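Extras wanted for Nông, a feature film shooting next March

Posted 2020-08-27

Ludano is looking for background performers for Nông, a family drama set in a farming town over one long winter. If you have ever watched a crowd scene and thought you would quite like to be in it, please read on, because we would love to hear from you!

We need 127 people in all, from age 16 up, and no acting experience is called for. Most of you will be market shoppers, wedding guests and passengers on a very slow train. We are especially short of men over 60, and of anyone who can dance a passable waltz — passable really is fine, the wedding in the story is not a grand one.

Filming takes place in and near Poselska. Each extra will be booked for between two and five days, and the days are long, with early starts and plenty of sitting in a warm tent with a cup of coffee. Bring a book. Pay is $200 per day, with meals included, and anyone picked for a featured part (a few words to a shopkeeper, that sort of thing) gets $500 per day.

Please leave watches, fitness bands and phones in the lockers before you go to wardrobe. The story takes place in 1974, and our costume team will look you over kindly but thoroughly.

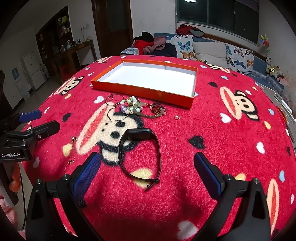 An extra from our last picture, Wallamico, wrote to tell us that she had expected to be bored and instead made friends she still has dinner with, although she wished she had been warned how cold the church would be. So consider yourselves warned, and pack thermal underwear. We had 615 applications for that film and read every one of them, and we'll do the same this time.

To apply, send us your name, age, height, clothing and shoe sizes, and two recent photos, one of your face and one full length. Plain snapshots are best. Tell us also if you have a beard you would be willing to keep until spring, or long hair you'd rather not have cut.

Applicants under 18 need a signed note from a parent or guardian. Travel is not paid, but there will be a free bus from Poselska station each morning and back again at night.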